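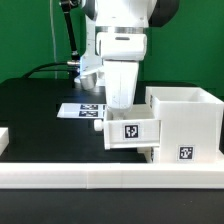 Grekier: example collection, drawer and tray tasks

This gallery covers the second collection block of Grekier, the manipulation project run at the Vusbridge lab. The aim of the block was a set of demonstrations for a policy that opens and closes a drawer, moves open trays across a table and puts them down where it is told to. Each demonstration is a single attempt at a single task, stored with joint positions, gripper opening, video and a short text instruction.

The block holds 547 episodes. Of these, 300 are tray episodes and the rest are drawer episodes. Failed attempts are kept and labelled as failed. They are left out of the first training run and used later to train the success classifier.

All loose parts and the cabinet carry square fiducial markers. The markers give a pose for each object at the start and end of an episode, and this pose is what the labelling script checks against the instruction. The policy itself receives no marker poses. Whether it learns to rely on the printed patterns in the video is an open point, and a small set with plain parts is planned for the next block.

Tray tasks

A tray episode begins with the gripper open above the table and ends when the fingers are clear of the tray again. Start positions are drawn from a list so that the left half of the table is not over-represented. Grasps are made on a wall of the tray. The operator may choose which wall, and the choice is written to the episode record. 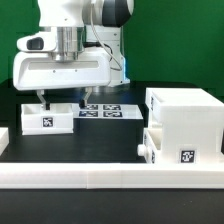 Fingers either side of the tray's back wall. The flat plate to the right carries four markers in a two-by-two grid.

Two faults came up often enough to be given their own codes in the Jurell annotation tool. Code 2 is a grasp in which one finger lands on the rim. Code 11 is a marker hidden from the side view for longer than the pose filter allows. Code 11 episodes are still usable for training, but their end pose has to be entered by hand.

Lifts and placements

Lifted trays are harder to label than trays on the table. A tray can turn in the grip, and a marker seen at a steep angle gives a noisy estimate. For this reason the trays have markers on more than one wall, and the filter takes whichever reading has the lower error.
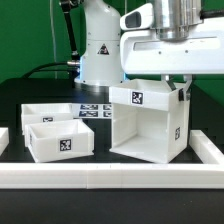 Box held between the fingers just above the table, tilted, with one marker on the front rim band and a smaller one on the right outer wall.

Notes on the data

Episodes are exported in the Akl format, one folder per episode. Timestamps are in seconds from the first arm command. Video and joint data are aligned on export, so no further offset should be applied. Gripper opening is given as a fraction of full travel, with 0 as closed.

The drawer episodes use the same folder layout, with the cabinet pose stored once per session in the session file.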